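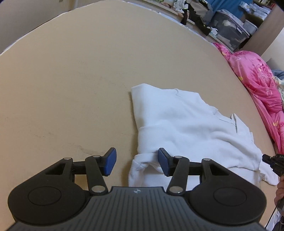
Winow Handheld Gripper Pair
Sold as a set of two. Made by Younis, stocked and supported in Australia by Nendside.

Product code: WIN-7
Availability: In stock, ships from our Dretuncombe warehouse
Price: On application (it's less than a car and more than a washing machine)

Overview

You would like a machine to fold your laundry. So would we. The Winow will not fold your laundry. You will fold your laundry, slowly, with a gripper in each hand, and do it again the next day, and at the end of that a robot somewhere may be slightly better at T-shirts.

The Winow is a pair of two-fingered parallel grippers with a handle on each and a camera looking down over the fingers. You squeeze, the fingers close, and the recorder keeps track of the opening, the position and the view. The same fingers bolt onto a robot arm later on, so what the arm sees at work looks much like what you saw while demonstrating.

Most of our customers use it for household chores: clothes, bedding, dishes, tidying away. A few take it onto the shop floor for bagging and bin sorting. Bagging goes well. Bedding goes the way bedding goes.

Can it do chores yet?

We get this by email most weeks, so we asked Siu-fong Man in our test room to put a number on it. In July she collected 1000 garment demonstrations on a bed with the Winow pair, trained on the lot, and then gave an arm setup 1000 attempts at a single fold on a single shirt, laid out more or less flat to start with. It managed 858. The other 142 went wrong in ways that Siu-fong has filed under "pinched the sheet", "pinched both layers", "pinched nothing, carried on confidently" and "other".

A single fold is a long way from a basket of washing. Fitted sheets remain outside the scope of this page. If you want a machine that empties a dryer and puts things in the right drawer, keep your money for now and check back.

Shop-floor users tend to be happier, mainly because a carton is the same shape every morning. If your task involves rigid objects arriving in a predictable spot, talk to us, we'll probably be more cheerful on the phone.

What's in the box

Two grippers with handles
Soft finger pads, fitted, plus one spare set
Two camera cables, 2 m
Recorder unit and power supply
Hex key (the good one, please don't lose it)
Quick start card
Hard case

Robot arm not included. Bed not included.

Notes on fabric

White on beige is harder than you'd think, for the software and for whoever checks the recordings. Leave the room as it normally is. Customers will insist on clearing everything off the bed and pinning up a grey backdrop, and then they wonder why the arm goes to pieces the first time it meets a blanket. Clutter is good. Your bedroom is already suitable.

Approach the edge of the garment with the fingers open and one either side of the cloth. Go in low. If you're lifting the sheet as well, open, back out and start that demonstration again. Keep the bad ones in a separate folder, we've had people train on them.

Knitted cuffs and ribbed bands grip well. Satin does not. Anything with a drawstring is between you and the drawstring.

Care

Wipe the pads with a damp cloth when they pick up lint, which they will. Don't oil the finger pins. Don't put the grippers through the wash with the demonstration garments (two sets returned so far, neither covered).

Warranty and support

Twelve months on parts, excluding pads and cables. Returned units are looked at by Ludmila Hrubý at the Dretuncombe workshop, who will ring you if the colour of the fluff inside is unusual. Repairs normally take 7 business days from arrival.

Loan sets are available to universities and to businesses with a real task in mind. Minimum loan is one month. Please send them back with the cables coiled.

Frequently bought together

Younis spare pads, soft, set of four
Winow flange kit for robot arm
Nendside lint roller, twin pack

Enquire about this product | Request a loan set | Download the quick start card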